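Draining basket leaves crumbs and drips on the table: tray, mat or plate underneath?

Home Help Board > Kitchen and Serving > Small plastic items

Posted by bracketfoot

I use a small slotted plastic basket for bread cubes, croutons and rinsed fruit. The slots run down the walls as well as across the bottom, so anything smaller than the slot width ends up on the table. The table has a matte brown top that marks easily. Water left on it for 2 hours leaves a ring that takes a damp cloth and some rubbing to get out.

I have tried a folded dish towel (holds crumbs in the weave, has to be washed each time) and a dinner plate (basket rocks on the rim). I am looking for something flat that will catch both crumbs and water, and I want to know how to move the pieces from the basket to serving plates without scattering them. Capacity needed is small, 700 ml of bread cubes at most. Dishwasher safe preferred.

Posted by Maxence Guérin

Use a shallow tray with a low edge. A plate has a sloped rim and a flat center that is usually smaller than the foot of the basket, and that accounts for the rocking. With a tray the whole floor is usable.

Sizing: set the basket on a sheet of paper, trace the foot, and add the width of two fingers on all sides. My basket has a foot of 216 mm on the long side and the Porton tray I bought for it leaves enough margin. I had a Nomura one before that. It warped in the bottom rack and no longer sits flat, so keep thin plastic in the top rack.

Layout matters more than the tray. Keep everything within one short reach and in this order:

1. Tray first, flat on the table, with nothing under it. A cloth underneath makes it slide.

2. Basket over the tray, with the serving plates next to it. The basket stays above the tray whenever it is off the table, including when you tilt it. Pink basket, green underneath, yellow plate and pale pink plate beside it is the arrangement I mean.
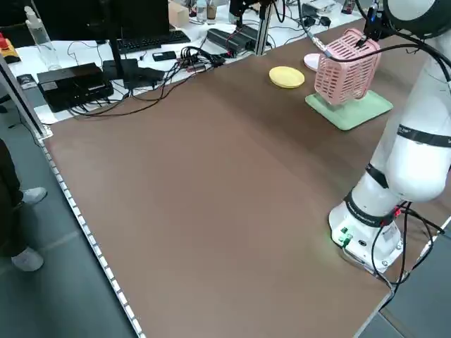 3. Let the contents settle before moving them. For rinsed fruit, wait 6 minutes. For bread, one shake over the tray is sufficient.

4. Move the pieces with tongs. Tipping the basket onto the plate sends the crumbs along with the bread, which defeats the purpose of the slots.

5. Empty the tray last. Crumbs go in the trash, water goes in the sink. If both are present, wipe with a paper towel first or the paste will stick in the corners.

Posted by Tuesdaysoup

just use a baking sheet. had the same problem, mine is old and ugly but it holds everything. a towel is fine too if you shake it outside

Posted by Yuto Morikawa

Agree with Maxence on the tray, with one correction and one addition.

The correction concerns the edge height. A low edge is right for crumbs. For wet fruit it depends on how much water the basket is still holding when you set it down. Drain it over the sink first and a low edge is enough. If you skip the sink, buy something deeper. The Naduvik trays come in both depths with the same outside dimensions, so they stack.
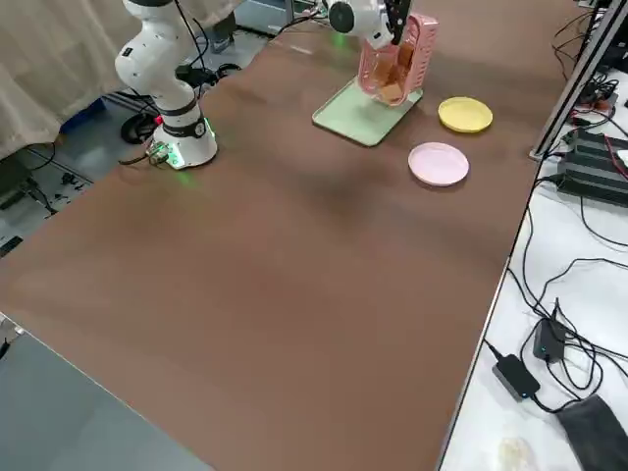 Bread cubes should be cut with the slots in mind. Measure the widest slot and cut every side at least twice that. Small dice will wedge in the wall and break when pulled out, and most of the crumbs come from that breakage. Three brown cubes in a pink basket like this one, held tilted over the mint-green tray, are in no danger of going through the slots. Cut to that sort of proportion and the tray only has to deal with loose crumb from the cut faces. Day-old bread sheds less than fresh when cut with a serrated knife.

For the table itself, the ring is usually residue from the water, so a dry cloth straight after serving will prevent most of it. I would not put wax on a matte top. It leaves shiny patches that are harder to remove than the ring.

Comment by bracketfoot

Thanks. Traced the foot and ordered the shallow Pusitz tray, nearly the same size as the one Maxence describes. My cubes were too small by Yuto's measure. Will cut larger. The baking sheet does not fit in my dishwasher.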